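Tivitz Self-Service Laundry, Pirzada Street
Periodic Safety Inspection — Checklist with Comments
Inspector: Ishbel Buchanan
Site contact: Ehsan Malik
Date of visit: November 14, 2019
Previous visit: August
Status codes: S = satisfactory, A = action needed, N = not applicable, R = repeat item

Scope: public floor, folding area, rear service aisle, chemical store, staff room. The roof was not accessed. Exhaust terminations were viewed from the yard only.

1. Exits and routes

1.1 Front door opens fully and latches without force. S
1.2 Rear door opens from inside without a key. S
1.3 Route to rear door clear to full width. A, R
Comment: Two stacked crates of detergent and a mop bucket stood in the passage. Same finding in August. The crates were moved while I was on site. Mark the floor with a yellow keep-clear box and hold the site contact to it.
1.4 Exit signs lit on test. S
1.5 Emergency lighting holds for the full test period. A
Comment: The fitting over the change machine went out during the test. Replace the battery pack or the whole fitting. The others held.

2. Fire protection

2.1 Extinguishers in place, on brackets, in date. S
2.2 Extinguisher type suits the hazard. S
2.3 Smoke and heat detection tested by the contractor. S
Comment: Cerniteck report seen in the site binder. No open faults listed.
2.4 Combustible storage kept away from dryer backs. A
Comment: Cardboard flattened and pushed behind the end dryer, service aisle side. Removed by the site contact. Nothing is to be stored in the service aisle, including cardboard waiting for collection.

3. Dryers and exhaust

3.1 Lint screens cleaned and logged daily. A
Comment: Screens were clean. The log was blank for the weekend shifts. A clean screen with no entry counts as a miss.
3.2 Rigid metal duct throughout. S
3.3 Duct interior cleaned within the interval. A
Comment: The access panel on the long run was opened. Lint buildup on the lower face of the second elbow, heavier than it should be at this point in the cycle. Bring the next cleaning forward.
3.4 Exterior dampers move freely. S
3.5 Make-up air grille unobstructed. A
Comment: A poster had been taped across the bottom of the grille. Taken down. The poster can go on the notice board.

4. Electrical

4.1 Panel accessible, door closed, circuits labeled. S
Comment: Labels are handwritten but legible. A typed schedule would be better.
4.2 Clearance in front of panel. S
4.3 Ground-fault protection tested at folding area outlets. S
4.4 Cords and plugs free of damage. A
Comment: The staff room kettle has cracked insulation at the plug end. Taken out of use.
4.5 Extension cords not used as fixed wiring. S

5. Water, drains and floors

5.1 Supply hoses free of bulges, rust at couplings or weeping. S
5.2 Shut-off valves operate by hand. A
Comment: The cold valve serving the rear bank could not be turned by hand. Do not use a wrench on it — have the plumber replace it with the lever type used elsewhere on the site.
5.3 Drain trough clear, covers seated. S
5.4 Floor surface sound and slip resistant. A
Comment: Two loose tiles near the folding tables. Refix. Until then put the stand-up sign over them, not beside the door.
5.5 Hot water at the hand basin within safe limits. S

6. Chemical store

6.1 Door locked when unattended. S
6.2 Bleach and acid products kept apart. S
6.3 Safety data sheets present for all products. A
Comment: No sheet for the Dimero stain remover. Request one from the supplier and file it before the product is used again.
6.4 Eyewash bottle sealed and in date. S

7. Front-loading machines

7.1 Door seals intact, hinges tight. S
7.2 Door interlock prevents start with door open. S
7.3 Door stays locked until the drum has stopped. S
7.4 Drums checked for trapped items, sharp edges and children's access. S
Comment: Staff check drums at closing. Add the same check before opening.
7.5 Open doors do not obstruct the customer aisle. A
Comment: Doors left wide open narrow the aisle at elbow height. Leave them ajar between loads, enough to air the seal.
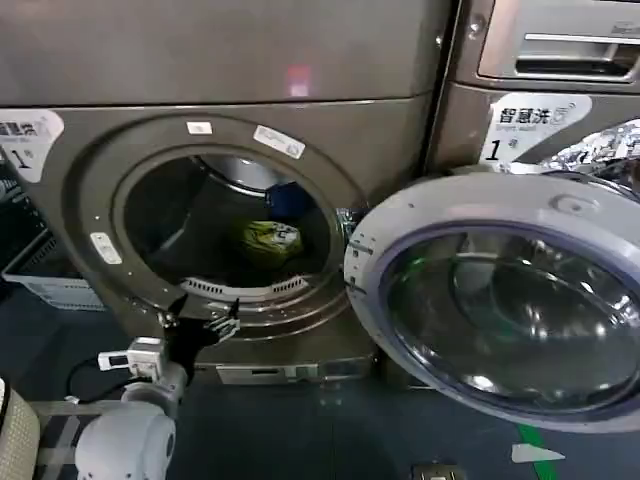

Uzma Swati wrote back on item 7.5 that ajar is fine for the day shift, but at closing the doors have to be fully open or the seals smell by morning, and she asked for the wording to allow it once the public floor is locked. Accepted. Item 7.5 now applies during opening hours only.

8. Records and signage

8.1 Emergency contact number displayed. S
8.2 Operating instructions legible at each bank. S
8.3 Notice on oil-soaked and solvent-soaked items displayed at dryers. A, R
Comment: Displayed at one end of the bank only. Second notice to be fitted at the other end.
8.4 Staff induction records complete. A
Comment: Record for Leonie Tomoana lacks a signature for the fire drill section.

Actions required before next opening: 1.3, 2.4, 4.4, 5.4 (sign only).
Actions required before the next visit: all other A items.
Copy to: Razia Ghumman, site binder.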